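Leitfaden für zweiarmige Roboterzellen: Trasside legt Regeln für den Umgang mit Textilien vor

Der Branchenkreis Trasside hat die zweite Fassung seines Leitfadens für zweiarmige Roboterzellen veröffentlicht. Neu ist ein eigenes Kapitel über weiche Materialien wie Handtücher und Tischwäsche.
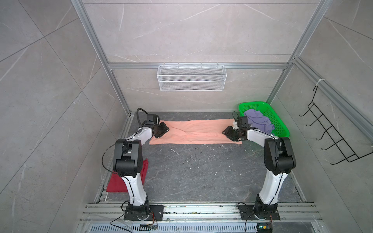

Von der Redaktion Technik und Normung

Der Leitfaden richtet sich an Betreiber von Versuchs- und Trainingszellen, in denen zwei Arme gemeinsam ein Werkstück greifen. Bisher gab es dafür bei Trasside nur ein Merkblatt von wenigen Seiten, das auf starre Teile zugeschnitten war. Textilien kamen darin nicht vor, obwohl nach Angaben des Kreises inzwischen ein großer Teil der Mitglieder mit ihnen arbeitet.

Grundlage der neuen Fassung sind 696 Rückmeldungen aus einem Probebetrieb, der im August abgeschlossen wurde. Beteiligt waren unter anderem der Wäschedienstleister Povton und der Zellenbauer Gano. Aus den Rückmeldungen hat die Arbeitsgruppe 118 Einzelpunkte abgeleitet, von denen ein Teil verbindlich und der Rest als Empfehlung formuliert ist. Wer sich auf den Leitfaden berufen will, muss alle verbindlichen Punkte erfüllen und dies schriftlich festhalten.

Den größten Raum nimmt das Greifen ein. Fassen zwei Greifer dasselbe Tuch, darf der Stoff zwischen ihnen nicht über den eingestellten Grenzwert hinaus gespannt werden. Die Steuerung muss beide Arme anhalten, sobald einer von ihnen den Halt verliert. Ein einseitiges Weiterfahren ist nur in einem gesonderten Einrichtbetrieb zulässig, und dann mit verringerter Geschwindigkeit. Für das Anpressen eines Greifers auf die Arbeitsfläche verlangt der Leitfaden eine eigene Kraftgrenze, die vor jeder Versuchsreihe zu prüfen ist.

Ein zweiter Abschnitt betrifft die Führung der Leitungen. Kabel am Handgelenk sollen so viel Schlaufe haben, dass sie in keiner Endlage unter Zug stehen, zugleich aber nicht in den Greifbereich hängen. An den Armgliedern sind sie in regelmäßigen Abständen zu befestigen. Offene Elektronikbaugruppen in der Nähe der Grundplatten müssen nach einer Übergangszeit abgedeckt werden. Dieser Punkt war in der Arbeitsgruppe umstritten - mehrere Betreiber verwiesen darauf, dass sie im Versuchsbetrieb häufig umstecken müssen. Als Kompromiss genügt nun eine abnehmbare Haube, die sich ohne Werkzeug öffnen lässt.

Auch zur Ordnung in der Zelle gibt es Vorgaben. Körbe und Behälter brauchen einen festen, im Zellenplan eingetragenen Platz. Textilien, die gerade nicht bearbeitet werden, sollen in einem Behälter oder in einem dafür ausgewiesenen Ablagebereich liegen. Hängende Halterungen an Rück- und Seitenwand sind erlaubt, sofern sie in der Kollisionsprüfung der Steuerung hinterlegt sind. Fusseln und andere Rückstände auf der Arbeitsfläche sind spätestens nach 500 Greifvorgängen zu entfernen. Bei stark fusselnder Ware empfiehlt der Leitfaden kürzere Abstände.

Beim Protokoll beschränkt sich Trasside auf wenige Pflichtangaben: Art und Zustand des Tuchs, Ausgangslage, Greifpunkte beider Arme und jeder Abbruch mit Ursache. Die Einträge sind so lange aufzubewahren, wie die zugehörigen Aufzeichnungen genutzt werden. Eine Vorlage liegt dem Leitfaden als Anhang bei. Povton hatte sich für eine ausführlichere Fassung eingesetzt, die auch Waschgang und Restfeuchte erfasst. Beides bleibt vorerst freiwillig.

Für die Überprüfung sieht der Kreis zwei Wege vor. Betreiber können eine Selbstauskunft abgeben oder ihre Zelle von der Prüfstelle Ccori abnehmen lassen. Die Abnahme kostet 990 Euro je Zelle, Anfahrt nicht eingerechnet, und gilt zwei Jahre. Werden Arme, Greifer oder Steuerung getauscht, ist eine Nachprüfung fällig. Der Austausch von Körben oder Haken löst keine Nachprüfung aus, muss aber im Zellenplan nachgetragen werden.

Gano hat angekündigt, neue Zellen künftig mit den verlangten Abdeckungen auszuliefern und für ältere Modelle einen Nachrüstsatz anzubieten. Einen Preis nannte das Unternehmen noch nicht.

Der Leitfaden ersetzt keine gesetzlichen Vorschriften zur Maschinensicherheit. Mitglieder erhalten ihn kostenlos über die Geschäftsstelle von Trasside, andere Betriebe können ihn dort gegen eine Schutzgebühr anfordern. Anmerkungen zur Neufassung nimmt die Arbeitsgruppe weiterhin schriftlich entgegen.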